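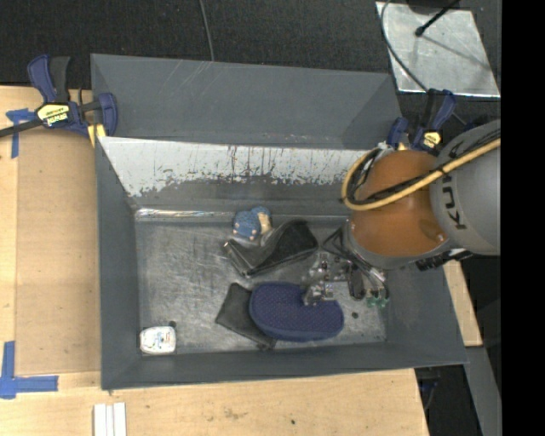
Bin picking cell with a KUKA arm. Note the clamps on the rim and the blue tape on the tabletop.

Planning and Buying Automation Equipment
Handout 6: What the quote leaves out
Instructor: Nayeli Serrano
Revised April 14, 2025

Read this before the budgeting exercise. Bring a calculator and the blank cost sheet from Handout 5.

1. Where the money goes

Students arrive in this course thinking that the price of a robot is the price of the robot. Vendors are happy to leave it that way. The arm is the part with a list price, so it ends up on the first page of the proposal, and everything that makes the arm useful gets pushed into a line called "integration" or "accessories" or, my favorite, "site preparation by customer."

Look at the caption picture again and write down what somebody had to pay for besides the arm. The gripper is a purchase of its own. So is the cabling, and the ties that keep it on the arm. The bin had to come from somewhere and it has to stay put, which in this setup is the job of two bar clamps. Tape and clamps are cheap. The hours spent finding out that you need them are not, and I have yet to see those hours in a proposal.

I have no quarrel with clamps, by the way. A clamp you can move in a minute is often a better choice in the first months than a welded fixture you have to cut off. Put it in the plan as a clamp, though, and don't let a vendor charge you for "custom workholding."

2. Mixed items

Now look at what is in the bin: a small plush-like toy, a shiny black pouch-like thing, an oval object with a dotted surface, a flat piece that looks like cloth, a small white container. Soft, shiny, flat and rigid, all in one bin, some of it overlapping.

Ask any sales engineer whether their system can pick mixed items and the answer will be yes. The useful question is which items, lying how, and at what rate. A flat dark piece partly under something else is a different problem from a box sitting alone on a clean floor. Shiny surfaces give many cameras trouble. Corners and walls limit how the gripper can come in. Your own bins will have all of this, so the quote should be priced against your own bins.

In practice that means you pack a carton of your worst items and ship it to the vendor. If they send back a video of your best items, you have learned something.

3. Case: Plerimen and Drinik

Plerimen sorts returned household goods. In March they had two proposals on the table for one picking cell, one from Drinik and one from Olvera. Karla Ayala, who ran purchasing for the project, let me use her notes.

Drinik claimed 90 percent of picks would succeed on the first try. The claim had no item list attached. Karla asked for one and got a brochure. She then asked for a test of 1000 picks using Plerimen's returns, with every failure logged. Drinik offered 20 picks, live, over video, with items of their choosing.

Olvera made no claim about success rate at all. That looked like weakness to the managers and like good sense to Karla. They agreed to the full test and logged 773 first-try successes. Management was disappointed with that number — they had been comparing it with the brochure.

Questions to think about before class:
What would 20 picks have told Plerimen?
What happens at the cell when a pick fails, and who is paid to deal with it?
Is a cell at 773 out of 1000 worth buying? What else do you need to know before you can answer?

I will say now that the third one has no answer from the figures given. Every year a few people produce one anyway, to two decimal places.

4. Lines to add to your cost sheet

Gripper, plus a second gripper. The first will wear or break, and a dead gripper stops the cell.
Gripper fingers, pads or cups, as a yearly cost.
Cables and hoses, as a yearly cost. Anything that runs along a moving arm gets bent all day.
Bins. Bin surfaces scuff and scratch. Ask whether the vision system cares.
Safety review and guarding. Get this from a separate firm if you can.
Staff time for testing, setup and changes to the layout.
Training for the second person, so that the cell doesn't depend on one.
Software renewals. Read the term, then read what stops working when it ends.
Removal. Somebody will have to take the thing out one day.

5. Exercise

Use the Grutska proposal in your course packet. Mark every sentence that contains a number and write next to it how the number could be checked. Then mark every sentence that promises something with no number in it. Most of you will run out of the second color first.

Rebuild the budget on the blank sheet with the lines from section 4. Where you have no price, write "unknown" and the name of the person you would call. An honest unknown gets full credit. A guess dressed up as a price gets none.

Hand in the marked proposal together with the sheet.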